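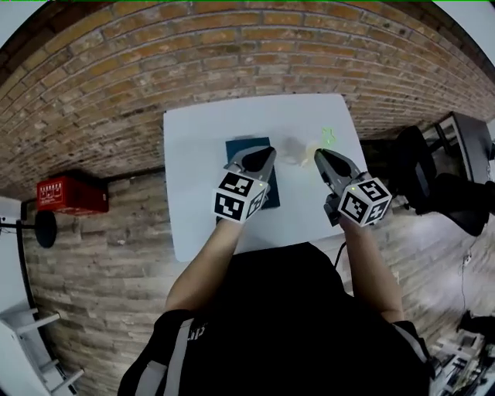
One early reader of this card, going by Kalogeropoulos, wrote that a set of recipes with no tested yields is a pile of opinions, and that we should say so on line one. Fair enough. Consider it said.

Flirka Bread Notes
README, version 9

What is in it

Flirka is a collection of 100 home bread recipes, copied out of old community cookbooks from Praramberg and typed into plain text, one file per recipe. Each file has a title, an ingredient list, the method as printed, and a notes field. The notes field is ours. Everything else is supposed to be as the books had it, spelling mistakes included.

I say "supposed to be" on purpose. The typing was checked once, by the same people who did it, and I don't put much weight on that kind of check.

Where it came from

The recipes come from 18 booklets. None of them say who tested the recipes, or whether anyone did. Several are plainly copied from one another - same quantities, same odd phrase about "a warm corner" - so please don't treat them as separate evidence that a method works. If four booklets tell you to scald the milk, you may have one cook and three copyists. 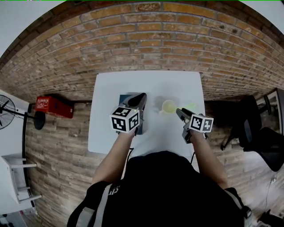 The copies also drift. A cup of water in one booklet turns into a cup and a half in the next, and there is no way to tell which was meant. We left both versions in and cross-listed them in the notes.

Fields

title: as printed
booklet: a short code, listed in booklets.txt
ingredients: as printed, one per line
method: as printed
notes: our comments, often empty

Known problems

Flour is just called "flour" in most files. Oven heat is given as "quick" or "moderate," and I have seen people turn those words into exact degrees with far too much confidence. We didn't convert anything.

Yeast is worse. "One cake" depended on who sold it, and we don't know the size.

In 9 files the last step is missing where the page was torn. These are marked "incomplete" in the notes. Don't fill in the ending and send it back as a fix.

The Vultska rye is listed as "traditional." That word is the booklet's, and I found nothing to back it up.

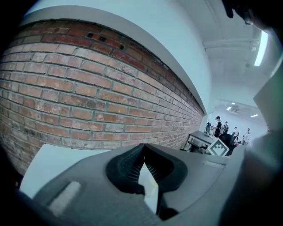
Can I use these recipes to work out how people in Praramberg used to bake?
Only to see what they chose to print. Fundraising cookbooks tend to collect the showy loaves, and the everyday bread may never have been written down at all.

Changes

Version 9 fixes two swapped booklet codes and removes the star ratings. The ratings came from a single tasting in February, with cold bread, and should never have gone in.

Send corrections with the booklet code and page. Corrections from memory will be read but not merged.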